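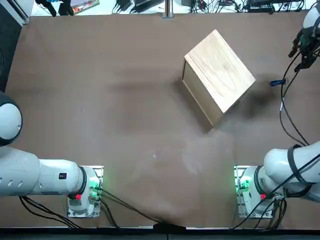

Small Drawers, Big Pleasures

By Keith Dunmore

January 21, 2019

I bought my first tabletop drawer cabinet for the stamps, and I should say right away that the stamps never went in. By the time I got it home it had already been claimed by batteries, picture hooks, a tape measure and the spare buttons that come in those tiny plastic bags. I have been hooked on little cabinets ever since!

They are such friendly pieces of furniture. A full-size dresser asks you to measure a wall and borrow a truck. A tabletop one asks for a corner of your desk, and if you don't like it in that corner, you pick it up and try another. I've moved mine from the hall to the kitchen to the sewing table and back, and each time it has found a new job.

The best one I ever saw was in a secondhand store in Clumham, on a shelf between a fondue set and a box of door hinges. Pine top, white drawer fronts, one handle a little crooked. The price was 21 dollars and I paid it so fast that I forgot to ask whether the lock worked. (It did, once I'd found a key at Catterall, the hardware store two doors down, where they keep a cigar box full of them and let you stand there trying one after another.) 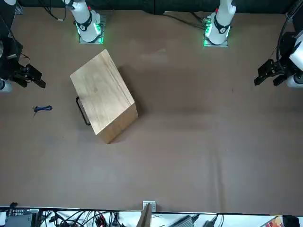 Pine is the wood I keep coming back to for a cabinet like this. Oak is handsome, walnut is gorgeous, and both make me nervous about setting down a coffee cup. Pine takes a dent and carries on. It also has the liveliest face of any cheap wood I know. Look at the honey-colored top here, with the grain running along it and that small dark knot near the middle. I love a knot! My father used to turn boards around to hide them, and I turn them back. Rub in a little clear wax every October, when the heating goes on, and a pale top will slowly warm up in color over the years, which makes it a lovely thing to give somebody young.

Handles deserve more attention than they get. The knobs that come on most small cabinets are fine, but a long bar lets you pull from either end, left-handed or right-handed, with a pencil still between your fingers. Black metal against pale wood looks terrific, too. I got my replacement bars from Pikura, a two-person workshop that will drill to whatever spacing you send them, and I have since put the same bars on a bread box and a medicine chest.
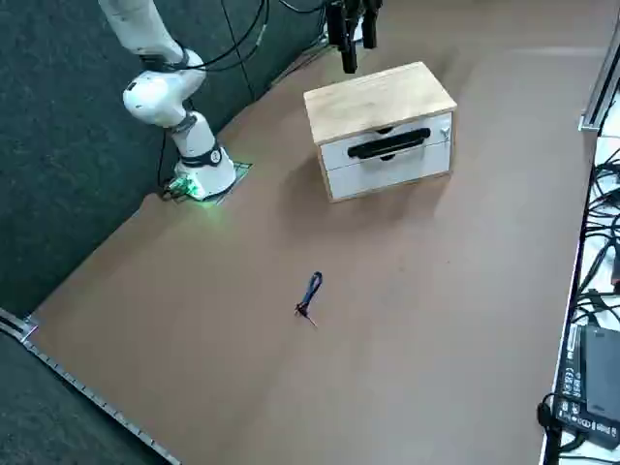 Word count: 1420 (full print version)

Then there's the question of what goes where. With two drawers, I'm strict about it. The top drawer is for things I reach for every day: scissors, stamps (finally), pens that work. The bottom drawer is for things I'd be upset to lose but hardly ever need, like the passport photos and the little wrench for the radiators. A lock on the top drawer sounds fussy until you have grandchildren and good scissors.

Line the drawers if you can. I use the plain felt sold under the Himemik name because it cuts cleanly and doesn't shed, but leftover wallpaper is every bit as good and much more fun. Mine has pheasants on it. Cut a paper pattern first, press it into the corners with your thumbnail, and trim until it lies flat with no glue at all. You'll want to be able to lift it out and shake the crumbs off, and there will be crumbs, even in a drawer that has never been near food.

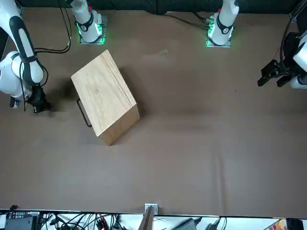
If a drawer sticks, leave the sandpaper alone for a day. Take the drawer out, rub a candle stub along the runners, and slide it in and out a dozen times. That has fixed nearly every one I've owned. The stubborn ones usually have something wedged at the back, and pulling it out is half the fun. So far I've recovered a thimble, a bus ticket and a very old peppermint.

The pine cabinet from Clumham lives by my front door these days. The stamps are in the top drawer, next to the pheasants, and the crooked handle is still in the bottom one, in case I ever want to put it back on.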